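Ticket 343: Folding cell, arm handles one garment then waits for a person
Site: Skesarlow returns room
Raised by: Jinlong Kong
Assigned to: Zixuan Duan
Status: open (reopened)
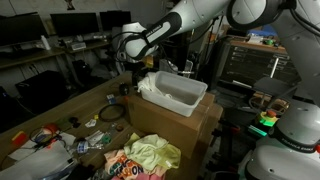 Problem as reported

Cell was sold to us as taking the sorting off the returns bench. Since August the bench staff have been sorting for the cell instead. Clothes go in the bin one at a time or the arm picks up two and stops. Somebody has to stand there. Last Sunday that was me, for most of a shift.

Log

Z. Duan: Grip force lowered, pick height reset. Ran 70 items from the bin, mostly shirts. Fewer double picks. Suggest closing.

J. Kong: Please don't close. Your 70 were put in by you, singly, and smoothed out first. Ours come out of a parcel in a lump. On the late shift we got through 185 items and I stopped writing down the stops after the tea break. By hand, two of us would have been home early.

Z. Duan: Fair point on the loading. Have asked Ketilsson whether the pick routine can cope with heaped fabric. Their answer is that it "should improve with use".

J. Kong: Improve by when? The rota has already been cut by one person on the strength of the Karketel report, and that was written before the cell was running. I'd like that noted on the ticket even if it isn't a fault code.

Z. Duan: Noted. I can't change the rota from here.

Workaround for now

1. Load the bin with single items, light cloth on top.
2. Keep the waiting pile out of the bin until the arm is back at rest.
3. If it stops on a double pick, use the stop button before reaching in, then restart from the Konar screen.
4. Write down who was called over and for how long. The system only records the arm's time.

Next action

Z. Duan to sit with the late shift and watch unsorted parcels go through. Ticket stays open until then.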